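Why do some colors shout?

Have you ever wondered why a stop sign is red, or why your raincoat might be yellow when the rain certainly doesn't care? People have been using color to send messages for a very long time, and the nice thing is that you can read those messages before you can even read words!
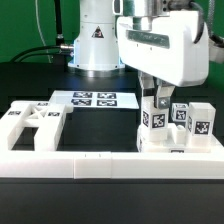
Your eyes are busy little helpers. At the back of each one are tiny cells called cones, and most people have three kinds, which respond to different parts of the light. Your brain mixes their signals together and tells you "tomato" or "grass" or "Grandma's blue teapot." It also loves a difference, so one small bright patch on something plain gets noticed quickly. Look at the little black-and-red sticker on that smooth white base, for instance: it's a warning sign, and a triangle too, so the shape helps the color do its job.

Animals got there long before us, of course. A ladybug's red back tells hungry birds, "I taste awful!" Wasps wear yellow and black stripes for much the same reason (and some harmless flies copy them, the cheeky things).

Next time you go for a walk, see which colors catch your eye first.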